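Notebook, tabletop arrangement, entry 6
March, started 9:40

Purpose: settle the position of the small items on the round white table before the layout is written up for Femel. Items as issued: divided woven basket, pink vase with artificial flowers, black picture frame, potted plant. The Takus list also has a loose green sprig, to be tried with the basket.

Table height measured at 83 cm on the corridor side and 84 cm on the wall side. Probably the floor. Not corrected.

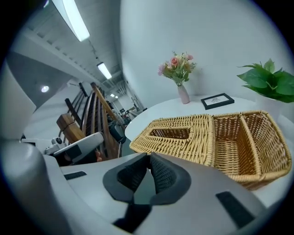 Basket placement went through three variants in the morning. Variant A was near the edge, variant B in the middle, variant C against the vase. With the vase and the black frame toward the back, the basket has clear table in front of it, and the section with the cutout lid can be reached without going over the flowers. The open section has a woven divider, so small things go in one of two compartments and should be logged by compartment. The weave is darker inside and pale items are easier to find in there than dark ones. Keeping A for now.

The lid cutout is the shape of a tissue box opening. Have not tried it with tissues. Lukáč box is on order, Palik box is 4 mm too long according to the data sheet.

Notes on the sprig, 10:25. It is stiff, spiky and bright green, and it catches on the weave if brought in sideways. Approach from above, tip first. Record the compartment, then the orientation of the leaves. If it will not stand, lay it along the divider and note that too. 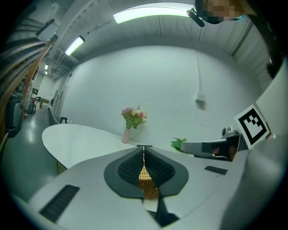 Green sprig-like object held to the right of the basket.

Vasco Sampaio asked whether the sprig should go in the vase instead. Tried on paper only. The bouquet is already full and the greens do not match, the sprig being much brighter than the leaves around the roses. Left as a basket item. He disagrees, see his entry.

Vase: stands directly on the table, no mat. The tabletop is glossy and picks up a streak of light from overhead on the left side. For anyone judging edges by eye this is a nuisance. Marking positions with tape was considered and dropped, the tape residue from February took an hour to get off. Use distances from the table edge, measured with the short steel rule in the drawer.

Plant: white pot, broad heart-shaped leaves. Keep it to the right of the vase. Rotate the pot so the largest leaf points at the wall.

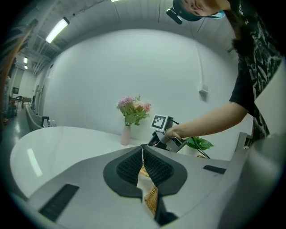
Access and surroundings

Approach to the table is from the corridor, past the foot of the stairs. The square newel post is the reference point for all floor distances, measured from the face nearest the table. Do not measure from the handrail, it curves and two people will get two answers. The metal balusters are no better.

Lighting for the session was the ceiling tubes over the corridor, left on throughout. Did not change the downlight under the stairs. Whoever repeats this should keep the same combination or write down the difference. 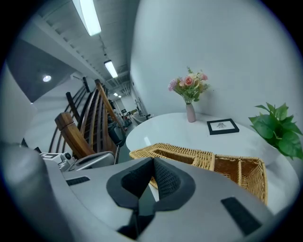

Open items

Lid cutout with tissues, when the Lukáč box arrives.
Basket variant B again, with the plant moved back.
Check the floor under the table with the long level.
Replace the card in the black frame with one that has larger print. The present text is too faint to read.
Ask Takus whether the sprig has a part number.

Stopped 12:15. Basket left in variant A.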